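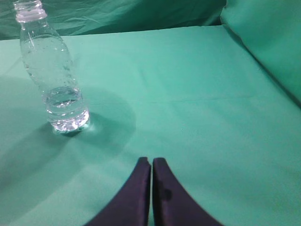 Re: Water shutoff on the Bramport side

> Does anyone know if the March shutoff covers both sides of Ornum Street,
> or only the even numbers? The card on my door says 8 a.m. but the
> utility's page says 9.

Both sides, up to number 119. I called the Hultis office this morning and they said to go by the card – the page is still showing last year's hours.

They are replacing 503 feet of main between the Aguirre lot and the pump house, so expect no parking there until the trench is filled. Water should be back by 2 p.m. Run the cold tap in the tub first and leave the kitchen one alone until it clears.

If you have a tank heater, turn it down the night before. Mine tripped last time and I had to wait for a plumber.

Ornum Street, odd side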